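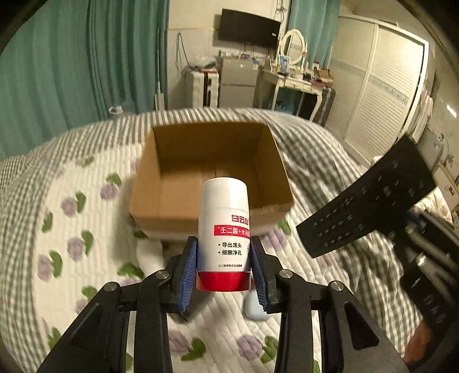 **Subject:** Re: [handheld-manip] Width channel freezing, arm closed on a mentor's glove
**List:** handheld-manip, Mfaume archive

On the earlier message:

> We run the box packing task with two hand-held grippers and log with Faltum. In October the policy trained on that data started closing the jaws all the way with nothing between them, and then holding. During one test it shut on the fingertip of a glove while somebody was moving an item. No injury, the glove came free when we hit the stop. Before we retrain I'd like to know if anyone else has seen the jaw width stick at one value in the logs. The video looks normal. We thought it was the model at first and spent a week on the wrong thing.

Yes, we have seen it, and it was not the model for us either. We record the same kind of task at Brostari: small household items on a bed, open cardboard box behind them, one gripper in each hand.

What we found: the width channel stops updating partway through an episode and repeats the last good value until the recorder is restarted. The timestamps keep counting, so every check we had at the time passed. The video keeps going too. You end up with footage of jaws opening and closing next to a width column that never changes. We went back through one batch and the first bad episode was 732. Everything after it in that session was bad for the right hand and fine for the left.

Frozen closed is the dangerous case. If the last good value was a grasp, the rest of the episode teaches the policy to stay closed no matter what the camera shows. Our arm did the same thing yours did, minus the glove. It came down over the items already shut and pushed them along the quilt. 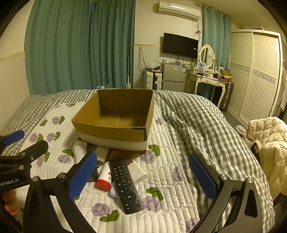

Long items at an angle are where we noticed it first, mostly remotes. The operator opens wide to get across them, so the gap between the video and the log is easy to spot if you plot the width under the frames. On a narrow bottle the jaws move so little that you can miss it.

> Could it be the USB hub? We swapped cables and it went away for two days, then came back.

Same here, and it cost us time. Swapping a cable means restarting the recorder, and the restart is what clears it. We got the same relief by restarting with the old cable left in place. In our setup the cause was the width reader thread in Faltum. If it misses enough packets in a row it stops, and the writer keeps filling in the last value without logging anything. I can't say yours is the same until you look, but the test is easy:

1. Start a recording and leave it running for 90 minutes. Open and close both grippers every so often.
2. Plot both width channels.
3. Look for a flat stretch where the video shows the jaws moving. A flat line with no noise at all is the sign. A healthy channel wobbles a little even when the gripper is sitting on the bed.

For old data we wrote a filter in Gremenard. It flags any run of 1000 identical width samples and throws out the episode. It also catches a few good episodes where the operator paused with the jaws against the stops, and we just let those go. Re-recording is cheaper than sorting them by hand.

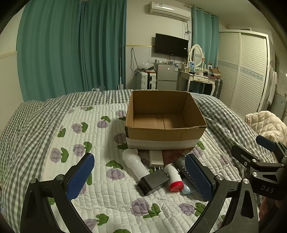
*Near gripper with its jaws open, small items in front of the empty box.*

On the arm side, please don't wait for the retrain. We made these changes before powering ours up again:

- Grip force limit set in the arm controller, outside the policy process.
- The arm stops if the commanded width stays the same for 2 seconds while the wrist is moving. It trips too often when carrying something, so we turn it off after a confirmed grasp. I'm not happy with that part yet.
- No hands near the items while the policy is live. Items get moved with the arm stopped, and the person holding the stop button does nothing else.

> Do you think the existing checkpoint is usable if we fine-tune on clean episodes?

We tried it and went back to training from scratch. The fine-tuned one was better on bottles but still came down closed on flat items now and then. Given what happened with your glove I would drop it.

I can send the filter off list. It expects width in millimeters – older Faltum logs have it as a fraction, so check that first or it will flag nothing.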